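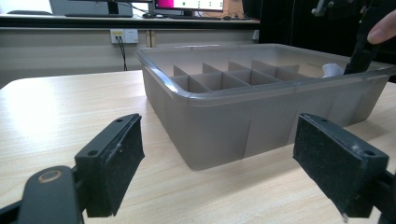 So I finally made it to the open day at Iltier, the storage and home organizing workshop out past the Mudau turnoff, and I stayed way longer than I meant to. It was a bright May morning, parking was a mess, and I walked in with a coffee I then had to hold for two hours (bring a lid!).

You start in the showroom, where Charoen Thongsuk gives a short welcome and then pretty much lets you wander. The wall at the back is all bins, 114 different ones according to the sign, and yes, I looked at far too many of them. Then you go through to the folding and sorting room, which was my favorite part by a mile. It's just pale wood-grain tables and things to put away, and I could have moved in.

The bin I keep thinking about is a big shallow gray one with a thick rolled rim and a grid divider inside, the kind that makes a row of little square cells. I have a drawer at home full of socks, batteries and birthday candles, all in one happy heap, and I stood there mentally giving each of them a square. The divider is the same gray as the bin, so the whole thing looks calm even before you put anything in it. Jhonatan Cáceres, who was running the tables, told me people always overfill the cells. Guilty!

The other thing we spent time on was cloths. I had never given one minute of thought to how you fold a thin cloth, but Jhonatan's way is to lay it out flat first, smooth it with the side of your hand, fold it in thirds and then stand it up on its edge in a cell — mine flopped over twice, his stayed put.

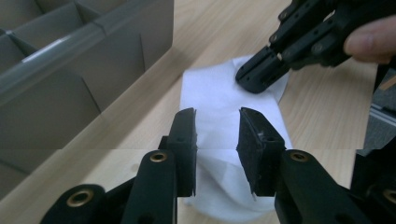 A thin white cloth laid out flat on the table in the folding room.

After that there was a talk on the Grellia line, which I only half heard because I was in the line for the restroom. Tickets were 39 dollars, including a sandwich, and the shop gives you 30 percent off on the day. I came home with two dividers and a pack of cloths and then measured my drawer, so that's the wrong order. One divider fits. The other is going to my sister, along with the candles.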